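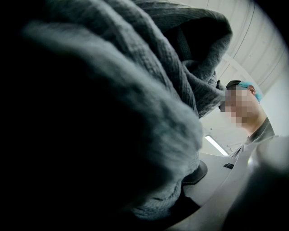 PLANDALE, February 23, 2024

I had been meaning to get over to the Shearer textile works for years, and when they finally announced an open day (free, with coffee, and a shuttle from the parking lot!) I put my name down the same evening. Over 200 of us turned up, which seemed to surprise the people handing out the visitor stickers, but they cheerfully split us into groups and off we went.

My favorite stop by far was the sorting and folding room. I have a real weakness for gray knits, the kind with a waffle-like texture and little raised loops that catch the light, and I could have stood there all afternoon looking at how they bunch up into big soft folds. I had my nose practically in it. You forget how much a thick knit changes when it is gathered up instead of lying flat on a store shelf - all those deep, dark hollows in between, and the slightly fuzzy edges.

Our guide told us the works handles 3000 pieces in a normal week, and that July is the slow month, when they catch up on repairs and give the floors a good scrub. Most of the heavier goods go out to Drukarent, who rent linens to hotels up and down the coast, and a smaller share goes to the Andenero shops. I own an Andenero blanket myself, so I felt rather proud, as if I'd had something to do with it.

After that came the folding lesson. Sleeves in first, then thirds, then half, and press the air out with your forearm. Mine came out lopsided twice, and the lady next to me did hers perfectly and was very gracious about it. I have been folding my sweaters that way ever since I got home - my husband has noticed, and has started hiding his.

The seconds store by the exit was packed. I came away with two dish towels and a scarf, and there is another open day in the works for the fall. Wear comfortable shoes, and eat before you go, as the cookies were gone by noon.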